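Ticket 3161 – Shape blocks, sorting by color
Status: open
Site: Requena

Update, Apr 18, 2020

Great progress on the Binero set! The sticky feel left over from February is gone after a wipe with plain warm water and a soft towel, and I'm so pleased with how the reds came up. I went over the maple board too, always along the grain. 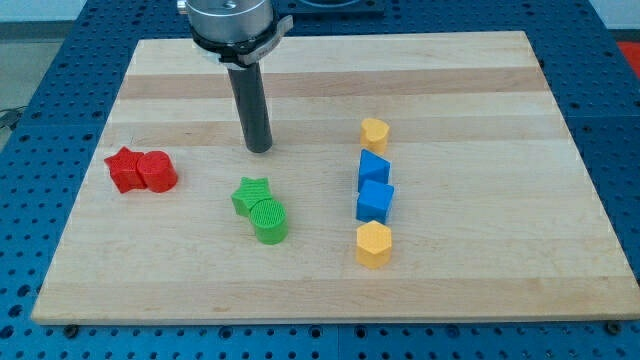 Sorting by color is still the quickest way to spot a missing piece, so please keep doing it that way. The star and the cylinder go back in the same bag – they kept getting split up between bags 2 and 9.

Still to do: the bag labels. Traltulmont has them in stock (hooray!) and the order is with Finance. I'll close this once they're on.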